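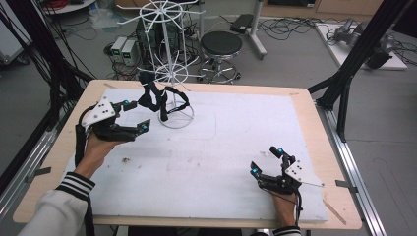
How to Hang, Wrap and Store Your Straps on a Wire Rack

Home | Kitchen | Closet | Garage | Travel | Ask Resto

Print this page | E-mail to a friend

By Parveen Hettiarachchi

I love a good strap! Luggage straps, shoulder straps off old duffels, the long ones that hold a sleeping pad to a pack, the mystery one with the slider that fits something in the house and someday I will find out what. What I do not love is the drawer where they all used to live. You pull on one and you get the whole family, and then you are standing in the hall at six in the morning picking a buckle out of somebody else's loop while the car is running.

So I moved the lot onto a wire rack, the kind with a pole up the middle, a ring at the bottom and spokes coming out at the top, and I am never going back. If you have one of these racks from a yard sale or a closing-down shop (mine is from Balogun's, the hardware place in Naltberg, and it was on the sidewalk with the paint cans), you are most of the way there already. Set aside a Sunday afternoon if you have a big tangle. A small one goes in the time it takes to drink a coffee.

What you'll need

A wire rack with spokes that stands up by itself
A table you can get at from the front and at least one side
Something pale and flat to cover the table, like a foam board or an old sheet
Wrap bands, the wide fabric kind if you can find them
A tape measure
Masking tape and a pen
Your straps, all of them, including the ones still in the car

The pale cover makes more difference than you would think. Black webbing on a dark table is just a shadow, and a small black buckle on a dark table is gone. I use a big white foam board and I don't care one bit that it's scuffed. You can also write on it in pencil, which comes in handy when you are sorting.

Step 1: Set up the rack

Stand the rack toward the back of the table, so you have a good stretch of clear board between it and you. That's your working space. Give the pole a push with one finger. If the base rocks, turn it a little and try again, as sometimes it's only one bent bit of wire, and you can press that flat with your palm.

If your rack has more than one level of spokes, decide now what goes where. Long straps want the top. Short ones and single loops can go lower down or sit over the ring at the base. I changed my mind on this twice before I settled, so don't feel you have to get it right on the first go.

Step 2: Find the ends

Tip the tangle onto the board and resist the urge to pull! Pulling is how a loose tangle turns into a tight one. Put both hands in and lift the whole heap a few inches, then let it drop. Do that a few times. The heavier buckles work their way down and the free ends tend to flop out at the sides.

Take the first end you can see clearly and follow it back into the heap, opening each loop with your fingers as you get to it. When it won't go any farther, leave it and start on another one. Nine times out of ten the second strap is what was holding the first.

Undo every buckle as you come to it. I know it feels like extra work. A closed buckle makes a closed loop, and a closed loop will catch on everything in the pile.

Step 3: Drape as you go

Every time a strap comes free, drape it over the rack straight away. Don't lay it back on the table. Don't lay it on the chair either, it will be on the floor with the others in no time. It needn't look nice yet. A loop thrown over the base ring with a twist in it is completely fine at this stage, you only want it away from the heap.

If a strap keeps sliding off a spoke, hang it by the middle so both ends are close to the same length. Slippery webbing is worse for this than the cottony kind. One turn around the spoke will hold even the slippery stuff.

Step 4: Measure and sort

Now the satisfying part! Take the straps down one at a time, run each through your fingers to get the twists out, and measure it against the tape. Write the length on a bit of masking tape and stick it by the buckle. I had one that came out at 166 inches, which is a ridiculous strap, and I had owned it for years believing it was two.

Sort by what you reach for together, and by length inside that. My piles:

Luggage straps
Shoulder straps with clips
Sleeping pad and tent straps (these go to Biltard Lake with us every summer and come home full of sand, so shake them outside first)
Plain webbing with no hardware
Odd ones

Keep the odd pile small. If a strap is frayed halfway through, or the slider is cracked, it has had a good life. Cut off any hardware that still works and let the rest go.

Step 5: Make the bundles

Straps that belong together should hang together, and this is where the wrap bands come in. Don't go over five straps to a bundle. Past that it gets so thick that you can't find the one you want, and you're back where you started, only vertically.

Hold the straps up by one end in your left hand, with all the buckles at the same height or near to it. Let the rest hang. Shake gently. Then gather the bundle with your right hand partway down and put the band on right there, where your fingers are. Pull it snug so it cinches the webbing in, then let go and see how it falls. Above the band the straps will twist around each other a bit, and below it they fan out again into flat layers, and that's just how it should look.

A band slightly wider than the straps works best for me. A skinny one (a rubber band, say, or a twist tie) bites into the webbing and leaves a crease, and it's fiddly to get off with cold fingers. Fabric ones with a rough, matte surface grip nicely and don't slide down.

Some straps won't lie in with the rest. The narrow ones with a buckle or a slider on them like to spring out to the side in a big loop. You can fold the loop back and tuck it under the band, or you can leave it out and use it as the hanger. I leave mine out — it saves me adding a hook.
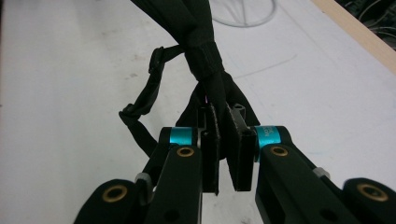
Step 6: Hang the bundles on the rack

Clear anything still draped on the spokes before you start. Then hang the heaviest bundle first, and put the next heaviest on the opposite side, so the rack stays balanced while you fill it. Carry on like that, side to side, and finish with the light ones. If you load all of one side first the whole thing will lean, and then it will go over, and you'll get to do Steps 2 through 5 again. Ask me how I know!

Leave an empty spoke between bundles if you have enough of them. The buckles knock together less and you can get your hand in.

Single straps go on last. I hang mine low, over the ring, with the tape label facing out.

Step 7: Getting one strap out again

This is the bit people rush. Take the whole bundle off the rack, loosen the band, and pinch the strap you want close to its buckle. Draw it up and out slowly while you keep hold of the others just under the band. If something feels stuck, it's usually a slider that has hooked over an edge, so feel down the webbing until you find the bump and turn it flat. Then tighten the band and put the bundle back on its own spoke.

If you try it with the bundle still hanging, you'll need one more hand than you have.

A few extras

Wash first, hang second. Grubby webbing goes stiff on a rack and holds the bend of the spoke. Warm water and a little dish soap will do it, then let it dry flat overnight before you bundle it.

Use the same rack for other things. Dog leashes, belts and camera straps all hang beautifully. I tried scarves and they slid straight off, though a chunky knitted one might stay.

Label the bundle, too. Once you have two black bundles next to each other they look exactly alike from across the room. A flag of masking tape on the band is plenty, or sew on a scrap of bright ribbon if you're feeling fancy.

Tall rack, low shelf? Try it on the closet floor. The longer straps may puddle a bit at the bottom, so fold those in half before you band them.

If you've got a different way of keeping webbing in order, please write in. I'm still looking for a good home for the 166-inch one.

Print this page | E-mail to a friend

Contact Resto | Copyright Resto, all rights reserved | Back to top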